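Buying from overseas sellers: how I keep the paperwork (and my temper) under control

Posted in Household Admin, Workshop

I buy a lot of odd bits for the workshop from overseas. Hinges, drawer runners, the little brass knobs you can't get in Plaldale for love nor money. Most of it turns up fine. But I've had enough parcels go sideways that I've ended up with a bit of a system, and after my grumble in February a few of you asked me to write it up, so get the kettle on.

Find out who you're really buying from

The name at the top of the listing often isn't the name on the contract. I once ordered a set of clamps from a shop called Longo, and when I scrolled right down to the terms (grey text on slightly less grey background, thanks very much) the seller was a different company in a different country. Copy the full company name and address into a note before you pay. If you can't find an address at all, I'd shop elsewhere.

Read two clauses, skip the rest if you must

I'm not going to pretend I read every word. I look for "governing law" and "disputes". The first tells you whose rules the seller wants to use, and the second tells you where they expect you to argue about it. If the answer is arbitration in a city I'd need a plane to get to, I keep the order small. My own limit is $200 for a seller I haven't used before, and I've stuck to it even when the bandsaw blades were on special.

Don't assume those clauses wipe out your rights at home, either. Consumer law in your own country may still apply to a sale made to you there, whatever the terms say. Getting a faraway seller to take any notice is the hard part! Your state or provincial consumer office will usually have a plain-language page on it, and mine was a better read than I expected.

Work out the landed price first

Duty, sales tax, brokerage, the courier's "handling" fee. I write them all on one line next to the item price before I go anywhere near the checkout. A trade agreement between two countries doesn't mean everything crosses for free, by the way. What counts is where the thing was made, and a parcel posted from one country can be full of goods made in another. I learned that on a set of drawer runners that cost me an extra $83 at the door, and I was in my slippers and not at all ready for it.

Ask the seller for the country of origin and the tariff code in writing. The good ones answer the same day.

Clear a spot before you open anything

I do my unpacking on a bare table, well away from whatever glue-up I've got going. Small parts go straight into something with sides so they don't end up in the sawdust, and the outer packaging stays put until I've checked the order against the invoice.
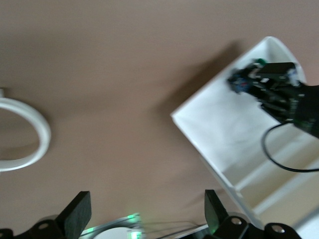
An open white box on a plain tabletop, good for keeping little bits together.

Take your photos as you go: the label, the outside, the inside, then the goods. Do it within 24 hours if you can. Plenty of sellers put a short window on damage claims, and Trikari (where I get my sandpaper) wanted a photo of the shipping label as well, which I'd already put through the shredder. Keep the label, all right?

Keep one folder per order

Mine has 3 things in it: the invoice, a saved copy of the terms as they were on the day I ordered, and the messages. Save the terms as a PDF, because web pages change and the version you agreed to may be gone by the time you need it. I name each folder with the seller and the item, so "Tendard hinges" and so on. Very glamorous.

If it goes wrong

Write to the seller first, politely, and say exactly what you want. A refund, a replacement, or part of the money back. Give them a date to answer by. I like to send mine on a Thursday so it isn't sitting under a weekend's worth of other people's complaints.

If the date passes, go to your card company and ask about a chargeback. They have their own deadlines, so don't let a friendly seller string you along with "next week" until you've missed them. After that there's the marketplace's own complaints process, if you bought through one, and then your local consumer office.

For anything big, like a machine, pay for an hour with a lawyer before you sign. I did it for the thicknesser and came home with a much better warranty clause.

Next time: what to do with all the bubble wrap.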